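About Carari

We teach two-armed robots to handle things that bend, bruise and roll away. Our product is Skillard, a training kit for labs and small shops: two arms, a frame, the software and 10 starter tasks. Flower arranging is the one everybody asks for first, and we love it too!

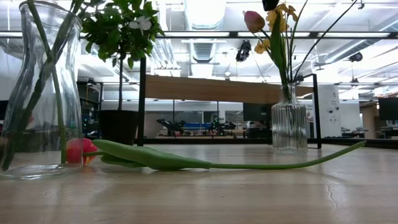
A red tulip on the table, between two glass vases.

Dilek Duman and Aleksi Harju started the company in Jastville with one bench and a lot of enthusiasm. Stems are wonderfully hard to grip (try it with two fingers and no wrist feeling), so they became our favorite test. The kit lets you show the arms a task by hand, then replay it, fix it and share it.

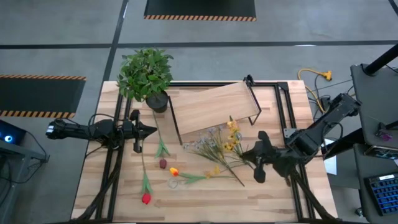
Pauline Mapplebeck says her students at Solberg had a first task recorded before lunch, and that she would like the manual to be shorter. Fair enough, we're on it!

Every kit comes with 2 days of setup help from Necati Sönmez, and you can call him afterward as well. Our shared library holds 502 recorded tasks so far, many sent in by customers.

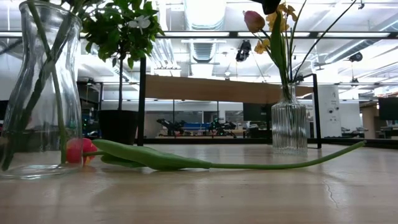 New tasks go into the library every August, along with a fresh set of gripper pads for anyone on the service plan.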